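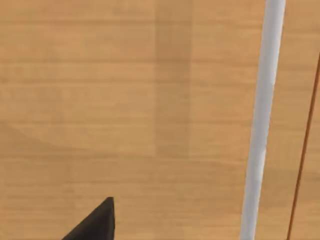

Wood grain, honey-tan, the colour I'm hoping for.

The bench saga continues! Those of you who read the August newsletter will remember I'd pulled our old kitchen benchtop out of the shed and announced (rather grandly) that I'd have it sanded and oiled before the next issue. Well, I've started. I did the first pass with 60 grit and it took me most of a long weekend, what with the neighbours wandering over for a look and the dog needing to be let in and out every five minutes.

My tip for anyone tackling a big slab of timber is to go slowly and follow the grain. I got impatient near the sink end, went across it with the sander, and spent the next arvo getting the swirls out again by hand – not my favourite job. I also wish I'd worn a better mask from the beginning. The dust gets into everything, including the biscuit tin.

For the finish I've gone with a plain hardwax oil from Cevidell, the little hardware place on the Carora road. They'll sell you a small tin to try first, and they were very patient with my questions about whether it would go yellow. I've wiped a bit onto an offcut and left it on the windowsill, so I'll check the colour again in a fortnight. Two thin coats is the plan, with a light rub between them.

A few of you have asked whether you can borrow the sander when I'm finished. Yes, of course! It lives in my garage, and you'll need to bring your own discs. I've got eight left and I suspect I'll go through the lot. If anybody has a spare pair of trestles they could lend me for the oiling, please send me a message or leave a note in the box at the Trunalel hall.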